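We drove out to the Pirgate family open day with both kids on Sunday, 23 April 2000. Damián Tapia met us at the Colow gate and gave each child a paper badge. The line for the parent and child workshop was long – we waited through two sessions. 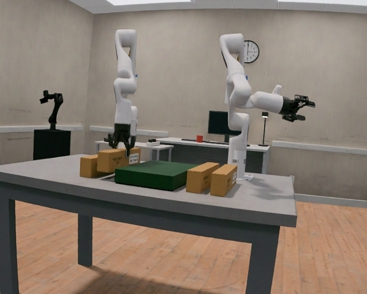
2 min read

Inside, the Salazar room was for under-fives and the Jarent room for older ones. My son stayed in the first and cried when it was time to leave. Lunch was soup and rolls. The next open day is in October, and parents can sign up at the desk.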